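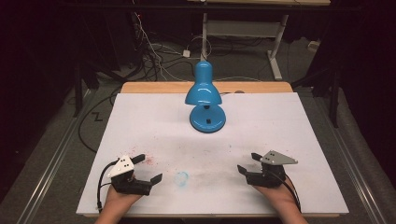 Dorkthorpe Library will lend reading lamps, magnifiers and other home lighting aids free of charge from this autumn, under a scheme run with the lighting charity Tevier. Residents with a library card will be able to borrow a lamp for up to 50 days, in the same way that they borrow a book. The lamps range from tall floor models for use beside an armchair to small desk lamps such as the light-blue one with the bell-shaped shade, which has its switch set into the front of the base. Each lamp will be lent with a spare bulb, a printed guide in large type and a cloth bag with handles.

The scheme follows a trial in May, when the library lent lamps to members of its reading groups and to people who use its home delivery service. Borrowers were asked to keep a short diary of when they used the lamp and what they used it for. Reading was the most common answer, followed by sewing, filling in forms and sorting medicines. Several people said they had moved the lamp from room to room before settling on a place for it.

A survey of 604 library members carried out before the trial found that many read mainly by a single ceiling light. Members over the age of 60 were the most likely to say that they had given up reading in the evening, and the most likely to say that they had never bought a lamp for the purpose. The main reasons given were the cost and not knowing which kind to choose.

Anisa Menon, head of reader services at Dorkthorpe Library, said: "People come to the desk and ask for large print, and we are glad to find it for them. Quite often, when we talk it through, they can read ordinary print perfectly well in the library by the window. The trouble is the light at home. Lending a lamp for a few weeks lets them find out whether it helps before they spend any money."

The collection will open with 100 lamps, divided between the main library on Galanis Street and the branch at Sastov Road. Staff at both sites have been trained to ask borrowers a few questions about where they sit, which hand they write with and whether they wear glasses for close work. A right-handed person who writes at a table is usually better off with the lamp on the left, so that the hand does not throw a shadow over the page. Someone who reads in a chair will generally want the light to come from behind the shoulder.

Borrowers who are unsure can book a half-hour session in the quiet room on Galanis Street, where they can try different lamps with their own book, newspaper or needlework. Sessions will run on weekday mornings and can be booked at the desk or by telephone. Friends, relatives and carers are welcome to attend.

The lamps are intended for general use and do not replace an eye test. Anyone who notices a change in their sight should speak to an optician. The library will keep a list of opticians in the area who offer home visits, and copies will be available at both sites.

Tevier has paid for the lamps and will meet the cost of bulbs and electrical safety checks for the first 3 years. Every lamp will be checked and cleaned when it is returned, before it goes back on the shelf. Borrowers will not be charged for ordinary wear or for a bulb that fails. A lamp can be renewed once if there is no one waiting for it. The usual library charges for late return will not apply to items in the scheme, although staff will telephone if a lamp is overdue.

Members of the home delivery service can ask for a lamp to be brought with their books. The driver will set it down where it is wanted, plug it in and show how it works. Lamps borrowed in this way will be collected on a later delivery round.

The library is also preparing a small display on light and reading, which will be shown at Galanis Street when the scheme opens and will move to Sastov Road in the new year. It will include pages printed in several sizes of type, on white and cream paper, for visitors to compare under different bulbs. A talk on choosing bulbs, including an explanation of the figures printed on the packaging, will be given at each site. Places will be free but limited, and dates will be posted on the noticeboards.

Residents who would like to join the waiting list for a lamp can do so now at either site. Those who are not yet library members will need to bring proof of address. Membership is free to anyone who lives, works or studies in Dorkthorpe.

Issued by Dorkthorpe Library, July 9, 2025

Notes to editors

Dorkthorpe Library has two sites, at Galanis Street and Sastov Road, and a home delivery service for residents who find it difficult to leave the house.

Tevier is a charity that gives advice on lighting in the home and makes grants to libraries, day centres and sheltered housing.

The survey was carried out on paper and by telephone. A summary of the results is available on request.

Interviews with Anisa Menon can be arranged through the reader services desk at Galanis Street.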